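Claser Cable and Wrist Service Kit for Humanoid Robots

Item 1720. In stock, ships from Boltby.

The Claser kit contains the parts that wear first on a walking robot with two arms: the outer cable set for hip and thigh, the fabric straps for the legs, and the seals for the wrist housing. It is made for laboratories that do the maintenance by themselves, between one work session and the next.

We recommend opening the kit every 500 hours of operation. Put the robot in its rest position, switch off the power and wait 2 minutes before you touch any connector. Then follow the cables with your fingers from the torso down to the knee. If the outer skin feels hard or shows a cut, the cable must be changed, also when the robot still moves well.

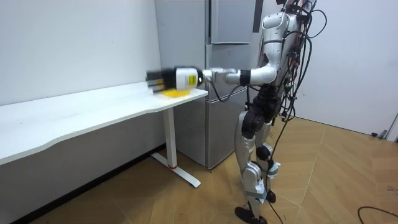

The length of the loop at the hip is the point where most customers make a mistake. When it is too short, it pulls at the connector each time the leg bends. When it is too long, it can catch on the furniture. Leave the loop free until the last step, bend the knee fully by hand, and only after this close the strap.

For the wrist, remove the cover, clean the old grease with a dry cloth and press the new seal in evenly. Do not use a metal tool. After mounting, run the gripper slowly, without any object, and listen for a scratching noise.

In the kit:
Outer cable set, left and right
Fabric straps, gray
Wrist seals
Cocco joint grease, one tube
Printed instructions

Not included: torque key, Limo test plug (order separately).

Warranty: 2 years on cables. Straps and seals are not covered.

Questions about mounting: write to Ilaria Greco in our service office, and please include the serial number of your robot. For spare parts orders, write to Salma Sqalli.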